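Reviews > Shop Tools > Arms and Motion > Gusix Twin Kit

Gusix Twin Kit: two arms, one long weekend, mixed feelings

I did not want to like this kit and I'm still not sure I do. The listing promised "bench-ready automation for small shops," and I have a drawer full of things that promised something like it. But Barış Kocabaş and I had been going halves on purchases at the Prarnilby workshop for a while, and he'd already made up his mind. So we bought the Gusix twin kit from Venwood for $1,408. The same kit without the assembled wrists is $1,164, and I'll come back to whether the difference is worth paying.

What you get is two black arms built mostly from slotted extrusion and printed parts, a pair of grippers, a bag of bolts sorted by nobody in particular, and a 24-volt supply that hums. You also get a manual. The manual has clearly been translated at least once and then edited by someone who had never seen the arm. It tells you to fit the elbow bracket before the servo horn. Do it the other way or you'll be taking it all apart again, as we did.

Assembly took us three evenings. Venwood's page says one. I timed only the first evening, which ran until a little after 11 p.m., and by then we had one shoulder and an argument about thread locker. In fairness, the extrusion is cut square and the slots take standard nuts, so when we lost a few under the bench we could raid the workshop bins. The printed parts are better than I expected. Layer lines are visible if you go looking, but the holes are where they should be and the brass inserts didn't spin when I leaned on them.

The cables are another matter. They're long enough to reach anywhere, so they loop out wherever there's room, and a loop that sits nicely with the elbow bent is in the way once the arm stretches out. There are no clips in the box. We used zip ties, then took half of them off again after one pulled tight at the wrist. For this kind of money I want somebody at Gusix to have sat down with a finished arm and thought about where the wires go.

Our test job was a gear train. I'd been meaning to build a demonstration stand for the workshop's open evening: large plastic gears on metal pegs, pegs on an aluminum frame, turn one and the rest follow. The gears and shafts came from Çetinkaya, who will sell you small quantities without making you feel bad about it. It looked like a fair test. Picking up a gear is easy. Getting it onto a peg takes some aim, and the hole doesn't forgive much.

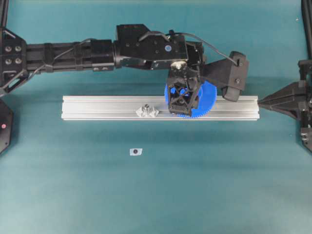
Reach is fine. I'll give them that without a fight. With both arms clamped down, either one could get over the rail to the other side, and we never had to shift the work to suit the robot, something I can't say for the little desktop arm this replaced. The gap between the arms matters more than the manual lets on, though. Set them too close and you spend your time keeping them off each other's elbows. Too far and the second arm can't steady anything. We moved ours several times before we stopped fiddling, and each move meant running the home routine again on both.

Now the grippers. The fingers are open printed trusses that narrow to a small tip, and they flex. The sales copy calls this "natural compliance." I'd call it flex. On the gear job it sometimes helped: a gear that arrived slightly crooked could settle a bit as the arm pushed. Other times the fingers gave sideways and the gear tilted in the grip, and then you back off and start over. Small metal parts were worse. Anything with odd faces on it wanted to twist, and I ended up placing most of those by hand, muttering.

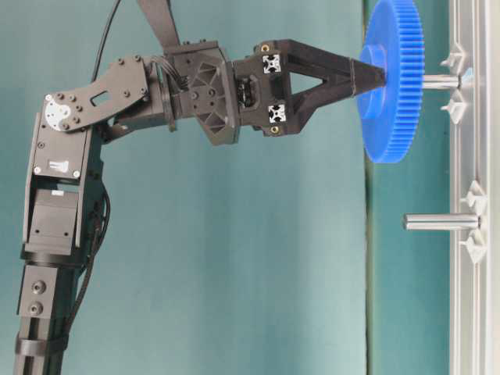 Blue gear being put on the upper peg. The lower peg is still empty.

Holding the gear by its hub made the biggest difference for us. Gripping across the rim looks sturdier and works worse, at least with these fingers. Jawad Warraich, who shares our bench, suggested it after watching me fail for most of an afternoon, and I was short with him about it. He was right. The manual has a page on grip selection and it doesn't mention hubs, holes, or pegs at all. It has a drawing of an egg.

Repeatability is where my doubts really live. Venwood prints a very small number on the box and I won't repeat it here, as I have no way to check it and I don't believe it. What I can say is that a motion taught cold was a touch off after the servos had been running for a while. Not a lot. Enough that a gear that went on cleanly before lunch caught the end of the peg after it. Letting the arms warm up before teaching helped. So did retightening the elbow bolts, which worked loose over the first few sessions and should be checked with a hex key before you blame the software.

The software, by the way, is okay. It's plain, it saves your motions as readable files, and it didn't ask me to make an account. The pause between pressing stop and the arm stopping is longer than I'd like. Put the power switch where your hand can find it.

Noise: a whine from the shoulders, plus the supply. Fine in a workshop, annoying in a spare bedroom.

On the price gap. The dearer kit has the wrists put together at the factory, and having looked inside one, I'd pay for it again. There's a lot of tiny wiring in there and very little room for fingers. Everything else you can build yourself with patience.

Would I buy it again? As a thing to learn on, shared between two people who don't mind redoing work, probably. As a machine to do work you need done, no. I could have put the whole gear stand together by hand in the time we spent on the first shoulder, and Barış, who is much fonder of it than I am, doesn't dispute that. He's printing stiffer fingers now. If they fix the tilting I'll add a note.

Good: reach, standard hardware, decent printed parts, no account needed.
Bad: manual, loose cables, flexing fingers, slow stop, drift as it warms up.
Bought with our own money from Venwood.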